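JOMBERG COOKING SCHOOL
Recipe Standards Meeting
Minutes of the July meeting, held in the Astside Room

Chair: Ewurabena Sarpong
Also present: the head of bread instruction, the head of pastry instruction, the kitchen manager, the library editor, the admissions officer, the recording secretary
Apologies: the evening program instructor, who sent written comments on items 4 and 6

The meeting was called to order at 2:05 p.m.

1. Minutes of the previous meeting

The minutes were approved with one correction. Under "Stocks and broths," the words "simmer uncovered" should read "simmer partly covered." The recording secretary will amend the file copy.

2. Matters arising

a) Label stock. The kitchen manager reported that the freezer-grade labels have arrived and are in use in both walk-in units. The older labels, which were coming loose in the cold, will be used up on dry goods.

b) Knife sharpening. The outside service has asked to move its visit to the morning. Instructors had no objection provided the boning knives are returned before the first class after lunch.

c) Recipe card for vegetable dumplings. Still outstanding. The library editor has the text but is waiting for the folding diagram to be redrawn.

3. Review of the school recipe book

The library editor presented the state of the revision. The book currently holds 77 recipes. The chapters on eggs, rice, and braised meats have been read and retested in full. Soups are complete apart from the chowder, which was returned by the testers with a note that the potatoes broke down before the base had thickened. Bread and quick breads are the subject of item 4.

The Chair asked whether the testers were working from the printed page alone, as was agreed at the spring meeting. The library editor confirmed that they were, and said that the written questions coming back had been much more useful as a result. Several of them concerned pan size. It was agreed that every baked recipe in the new edition will state the pan in both dimensions and depth, on the line directly under the yield.

The head of pastry instruction raised the wording of doneness cues. The present book uses "golden brown" for almost everything, including items that should be pulled while still pale. Members discussed a shared vocabulary for color and agreed on a short list to be placed inside the front cover. The head of pastry instruction will draft it. The Chair asked that it be kept to plain words that a first-term student would understand without a color chart.

There was a longer discussion about salt. The savory chapters were written for coarse salt and the baking chapters for fine, and the book does not say so anywhere. The head of bread instruction proposed that all salt be given by weight. The kitchen manager supported this for baking but noted that students in the soup and sauce classes are taught to season to taste, and a gram weight would work against that lesson. Agreed: salt by weight in all doughs and batters, with "coarse salt, to taste" elsewhere.

4. Sandwich loaf and change of flour

The head of bread instruction reported on trials with the Sellard bread flour, which the school began buying in the spring. The dough takes up water more slowly than it did with the previous flour and feels stiff for the first minutes of mixing. Students have been adding water too early and ending with a slack dough that spreads in the pan.

A rest after the first mix corrects this. In the trials the flour and water were combined, covered, and left before the salt and yeast were added, and the resulting loaves had a more even crumb and a better shoulder. The written comments from the evening program instructor supported the change but pointed out that the evening class is short, and that any added rest will push the bake up against closing. The kitchen manager offered to have the flour and water combined for the evening group before the students arrive. This was accepted for one term, to be looked at again afterward.

The head of bread instruction also asked that the preferment be set at 200 grams in the printed recipe. The current text says "one scoop," and the scoop in question was replaced two years ago. Agreed without discussion.

The Chair asked about the whole wheat version. Trials have not started. The head of bread instruction expects to bring results to the next meeting, and asked that the current whole wheat page be marked "under review" in the meantime.

5. Oven calibration

The kitchen manager tabled the readings taken from the deck oven and the Fu convection ovens. The deck oven holds well in the center and runs cool along the door. The left-hand Fu oven runs hot at the top rack and has scorched the tops of custards in two separate classes. A technician has been booked. Until the visit, instructors are asked to leave the top rack empty and to use the hanging thermometer - the dial on the front should not be relied upon.

The head of pastry instruction asked whether recipe testing should pause while the oven is out of line. The view of the meeting was that testing of custards and meringues should wait, and everything else may go on in the other ovens.

6. Fall open house

The admissions officer set out the plan for the open house. More than 600 invitations have gone out to past students and local households. Tastings will be served from three stations: bread with cultured butter, a hot soup, and a small plated sweet.

The soup was settled quickly as roasted squash. The sweet took longer. The head of pastry instruction proposed a baked lemon custard; the kitchen manager was concerned about the number of ramekins to be washed and turned around during the afternoon. A sheet-pan ginger cake, cut small and served with stewed pears, was put forward instead and agreed. The evening program instructor had written in favor of the custard, and this is recorded at the instructor's request.

Ingredient cards are to be displayed at every station and must list wheat, milk, egg, nuts, and sesame where present. The Chair stressed that the cards should be written from the recipe as cooked on the day, including any substitution made in the kitchen that morning.

7. Astside Room

The room remains available for recipe meetings and small tastings. Members are asked to book it through the front office and to take serving dishes back to the main kitchen when they leave. 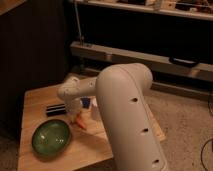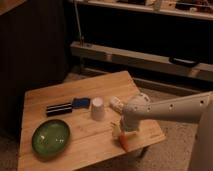
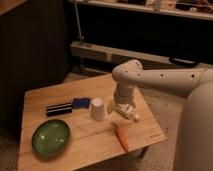
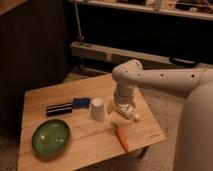

8. Any other business

a) The head of pastry instruction asked that vanilla be moved to the locked cabinet with the saffron. The kitchen manager agreed and will hold the key.

b) The library editor has received a donation of older church and community cookbooks. Members who would like to look through them before they are shelved should say so by the end of the month. Several contain handwritten notes on pickling and fruit butters - these are to be kept with the books.

c) The Chair noted that the wording on the handwashing signs differs between the two teaching kitchens. The kitchen manager will replace both with one version.

9. Actions

Recording secretary: correct the previous minutes (item 1).
Library editor: follow up on the dumpling diagram; add pan dimensions to all baked recipes; mark the whole wheat page as under review.
Head of pastry instruction: draft the list of doneness terms; supply the ginger cake recipe to the kitchen.
Head of bread instruction: revise the sandwich loaf page; begin the whole wheat trials.
Kitchen manager: report on the oven technician's visit; arrange early mixing for the evening class; relocate the vanilla; replace the handwashing signs.
Admissions officer: prepare ingredient cards for checking by the Chair.

The meeting closed at 3:50 p.m.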